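Notes from the Wulier open day: house rules for recording with hand-held grippers

I went to the open day at Wulier in July mostly to hear how they write their rules. Our own group at Rurholm has a recording protocol that runs to 15 pages, and I have yet to meet an operator who has read all of it. Wulier gets by with two pages, and both of them are taped up by the door.

The visit started with a talk by Aurelia Stöckli, who looks after the protocol. Her main point was that a rule belongs on the sheet only if a reviewer can check it later from the recording. "Work carefully" was taken out. "Bring both grippers into view before touching the garment" stayed in. She said the first draft came mostly from the reject log, with over 300 rejected clips sorted by cause. The largest group was clips that started with the fingers already closed on the cloth, so the start pose became rule number one.

After that we saw the clothes handling task, done on a bed in a furnished room with a gripper in each hand.

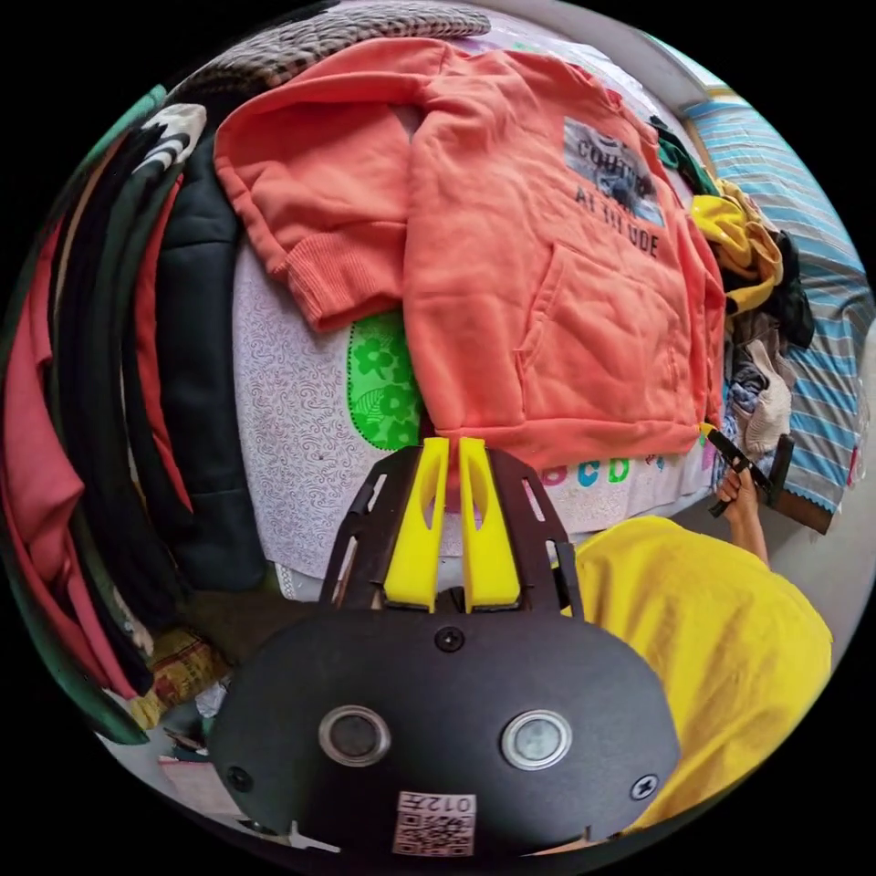 Sweatshirt laid out flat, front up, with the other clothes left on the bed.

The rule on surroundings was the one I wrote down in full: "Do not tidy the room for the recording. Move only what is a hazard to the operator." At Rurholm we do the opposite and clear everything to a bare surface. Sajib Gamage, who reviews clips, told me they used to do that too. Their folding policy then did well on a bare bed and badly anywhere with a blanket or a second pile of clothes nearby. The sheet now asks for a different bed or room after each set, and the operator is told to leave the side piles alone unless the task card names them.

Labels get their own short section. Every gripper has a code on the housing, and the operator reads it out and enters it before the first clip. Units are never swapped between hands in the middle of a set. If one has to be replaced, the set is closed and a new one is started, even if that leaves a short one. Pranab Kanagaratnam asked whether short sets cause trouble downstream. Gamage's answer was that they cause much less trouble than a calibration file matched to the wrong unit.

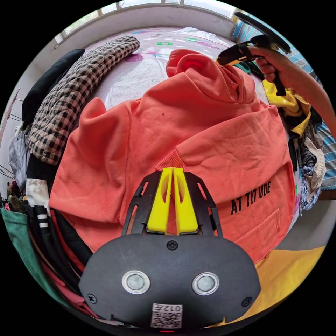
The section on garments was less settled, and Stöckli said so. A hooded sweatshirt is harder to write a rule for than a towel. The hood can bunch up, the cuffs can end up on top of the body, and two operators will not agree on what "flat" means. The current wording says the task is finished when the print can be found and both sleeves are accounted for. I thought that was loose. Vernon Cormier, visiting from Wistimex, thought it was about right for a first version and said their own wording, with a tolerance in centimeters, was being ignored anyway.

On mistakes the rule is clear. If the cloth slips, carry on and recover. Do not stop, do not reset by hand, and do not start over to get a cleaner take. Recoveries are tagged at review and kept. The only reasons to stop early are a safety problem, a person walking in, or personal papers or a screen coming into view.

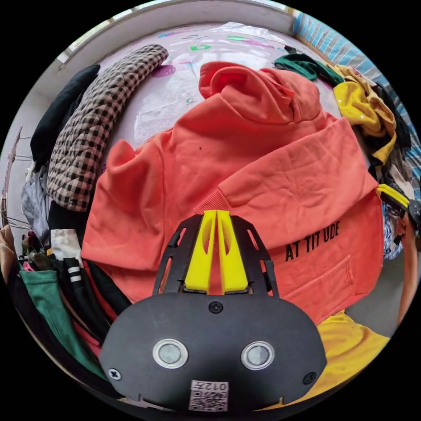

Gripper fingers just below a sleeve cuff, second gripper at the right.

Breaks are on the second page, and I would have put them on the first. Operators can call one at any time between clips, and the set timer does not count it. Jahangir Dewan from Mridha asked about wrist strain, and the reply was that they have no good numbers yet. They do rotate people off cloth tasks after lunch.

I came back with a copy of both pages. We will try the start pose rule and the label check first, and I have asked for the reject log categories so we can sort our own clips the same way. The tidying rule will take longer, as our task cards all assume a clear surface and would need to be rewritten.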